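About Skimby

Hi, and welcome! I started Skimby because I couldn't get rid of a bottle. It was an orange one, the ribbed kind you can grip with soapy hands, and I'd rinsed it and dropped it in the bin at my old apartment building for years before a neighbor told me the whole bin went straight to the landfill. I was so annoyed I started keeping my empties in the bathtub (my landlord still brings this up).

That was 2000 bottles ago, or thereabouts, and then I stopped keeping track. These days we run out of a unit on Bulavside, three doors down from the tile shop, and we sort empty plastic bottles and tubs for 22 small businesses and anyone else who wants to walk in with a bag. Bright colors are our thing. Clear plastic is easy to find a home for, but the oranges and greens tend to get mixed into one brownish pile, and I think that's a shame! We keep each color on its own, so it can come back as something orange or something green.

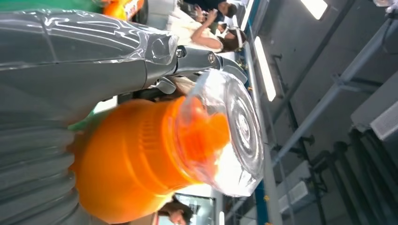 The sorting itself is pretty simple once you get going. Caps off, labels peeled if they'll peel, a quick look inside for leftovers, then into the right crate. Shampoo is the worst for leftovers. Juice is the stickiest. If a bottle is made of two kinds of plastic we take it apart on the long bench, and yes, I enjoy that part far more than I should.

Our sorted plastic goes to Sudard, who chip it and press it into plant trays and stools. I have one of the stools at home, and it's held up fine through 3 summers on the porch - a bit faded on the side that gets the sun.

We also do open mornings, with room for 30 people, and coffee from Mazandarani next door. Bring your empties, rinsed please, and wear shoes you don't care about. The front door sticks, so give it a good shove.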